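Minutes, Hakberg floor meeting, Friday, August 5, 2022

Apologies: Vandham, again.

## 1. State of the floor

The minutes of June were agreed, including the line about everyone picking up after themselves. Paper scraps remain on the floor by the shelving, and the cables at the foot of the column are still in a tangle. The jacket on the mesh chair was discussed at length and not claimed. 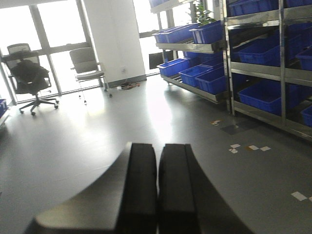 Da-eun Jang thought the cables should come first, as paper has never tripped anyone. Agreed, 3 in favour.

## 2. Cubes

- Red and blue cubes are to share the light cyan bin until Arwood settles the colour question – now in its second meeting.
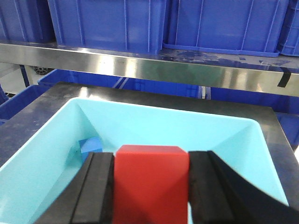
- Scuffs on the tabletop: noted, as in June.

## 3. Spending

Ragnarsson asked for 200 for new bins. Granted 200, for bins only.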